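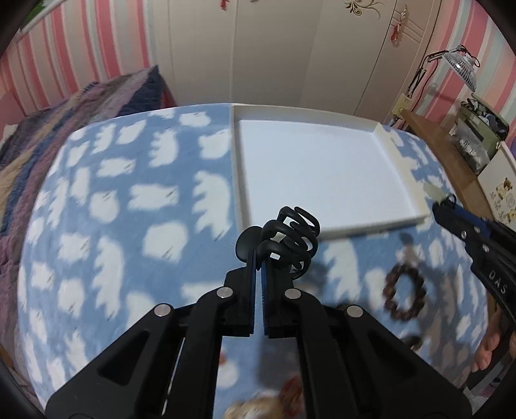
A black hair clip, teeth up.

The fortune machine at Karkton station wanted 25 cents and my birth month. I gave it December, which was a lie, and it told me I would cross water and find something I had lost.

Everyone in Karkton crosses water. The ferry to Allance leaves every 20 minutes. As for losing things – who hasn't?

On the boat I felt under the seat, just to prove the machine wrong. My fingers closed on a hair clip. I had one like it once. So did half the town, I told myself, and kept it.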